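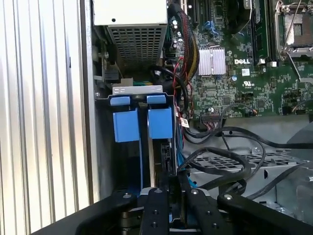 Monday, 10 Dec 2018

Back in the Urkthorpe workshop tonight with the old Dell tower. The plan since October has been to get an arm to take a desktop PC apart and put it back together, and I am still on the drive bay end. The blue caddies are awkward to get at with cables looping over them. 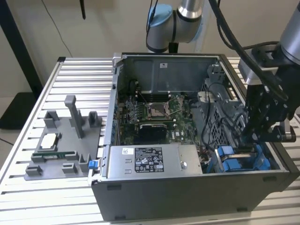 I reprinted the gray tray that holds the processor and the memory stick. Ivone Frota drew it and this is version 3 – the slots are a little deeper now.

Changed the approach height too, and saved it as program 302. Next job is tying the black cables back so the fingers have more room. 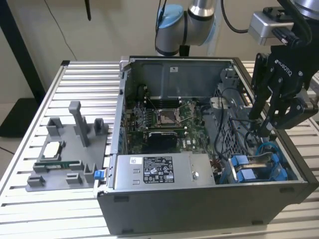 The processor can wait until the drives are sorted. I'll post the tray files this week.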